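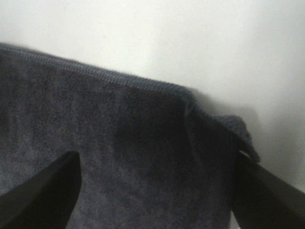

Towel folding task, how do you get the gripper to find the corner?

I'm in a high school robotics club and our project for the end of June is a two-finger arm that folds a hand towel in half on a table. We record runs by moving the arm ourselves, then train on those and let it try alone. The part that keeps failing is the first grab. We use a dark gray terry towel on a white surface, so the hem shows up well, and the right finger goes in near the folded corner. When we drive it by hand we can get there. On its own it tends to close on the middle of the cloth, or it gets two layers when we want one, or it closes on nothing.

We have 200 recorded runs. The club adviser thinks we need 2,000 before it will be any good, and we don't have the hours for that. It took us most of a semester to get this far. All the runs were done by three people, and I know we each approach the towel a little differently. One person comes in flat from the side and I come in from above.

Other things that might matter:

The only camera is the small one at the wrist. The image gets soft close to the fingers.
We crumple the towel a bit between runs but we always put it back in the same general place.
The arm is a Kusuma kit that the school bought used. The fingers are plain black and smooth on the inside.
We are scored on 10 tries in front of judges, with our own towel.

Should we keep recording, change the towel, add a second camera, or something else? We can spend a little money but not a lot.

Posted by Meron Chala
18/06/2020

Iolanda Rezende

I helped run a student team at Hadbridge that did close to the same task with dish cloths, so some of this should carry over.

First, sort the runs you already have before you record any more. Watch all 200 and mark the ones where the person missed the corner and went back for it, the ones where two layers came up, and the ones where somebody paused for a long time with the fingers open. We kept the misses that ended in a clean second grab and threw out the long pauses. Pauses were bad for us. The arm learned to sit over the cloth and wait.

Second, agree on one way in. Three people with three habits is a problem at your size of data. If you had thousands of runs it might wash out. With 200 the arm ends up doing something between the flat approach and the top approach, and in between those two is probably the middle of the towel. Pick one. For thick cloth I would pick the side approach: open the fingers, slide the lower one under the edge, close, lift. Coming from above on terry mostly squeezes the loops, and you get a pinch that lets go when you lift. Write the steps on a card and tape it next to the arm.

Third, your contrast is fine, so I wouldn't change the color. In the picture the hem is a clear line against the white and you can follow it to where it bends down at the corner. That line is the most useful thing your camera has. Try to start each run from a pose where the hem is in view, and keep it in view as long as you can on the way in. If the wrist turns so that all the camera gets is gray pile, the arm has no idea which way the edge is.

The two-layer problem is harder. Where the corner is folded over, one layer and two layers look nearly the same to a wrist camera. We added runs that dealt only with that. Fold the corner over on purpose, then have the driver flip it flat first and grab it second. We did a set of those and it made more difference than the same number of ordinary runs.

On total count, we finished with 577 runs and folded 7 out of 10 on the day. The first 400 were messy and I would trade most of them for half as many done carefully. Your adviser isn't wrong that more is better, but I would clean up what you have, record 200 more the same way, and test before deciding.

Also move the towel around. If it always sits in the same general place, the arm will learn the place. The judges' table won't match yours. Shift it a hand's width each way, turn it a little, and change the room lights now and then.

Unathi Chauke

get a thinner towel. Ours was a fluffy one too and we switched to a flat weave kitchen towel and the grab problem mostly went away the same afternoon. Check the rules first because at Vasgate they made you use the one you registered with.

rubber on the fingertips helps also. We cut up a bike tube and stuck it on with double sided tape. Has to be redone every couple of days

Yeison Restrepo

I agree with most of what Iolanda wrote but I would still add the second camera if your software takes two. A cheap webcam on a stand, looking down at the whole table, tells the arm where the towel is and which corner is closest. Then the wrist camera only has to handle the last few inches. Our team (Zistititz, second year entry) ran with the wrist camera alone the first year and added the overhead one the next. The bad grabs in the middle of the cloth went down a lot. Double layers stayed the same, so don't expect help there.

Two warnings. You will need to record again, because your old runs don't have the overhead view in them. With your deadline that may settle it for you. And the stand can't move. Bolt it or clamp it to the same table as the arm and put tape marks around the base. Ours got bumped between practice and judging and the arm reached a couple of inches to the left for every try until we noticed.

If you stay with one camera, check the finger opening at the start of the approach. We had ours wide open the whole way in, so they swept up a bunch of cloth when they closed. Setting them to a smaller gap before contact gave us a narrower pinch. That is a five minute change and you can try it while driving by hand.

For practice scoring, do sets of 10 and write down how each one failed. We used four headings: missed, middle, double, dropped. After a few sets you can see which one to work on next.

Comment from Meron Chala

Thanks all. The rules say any towel up to hand towel size but it has to be the one on our form, so we're staying with the gray one. We went through the runs and dropped 46 for long pauses. Everyone is doing the side approach now. We also tried the smaller finger gap and it feels better by hand, but we haven't trained on it yet. No second camera this year.

Iolanda, for the corner flip runs, did you mix them in with the others or train on them last?

Comment from Iolanda Rezende

Mixed in, from the start. We tried them last once and it began flipping corners that were already flat.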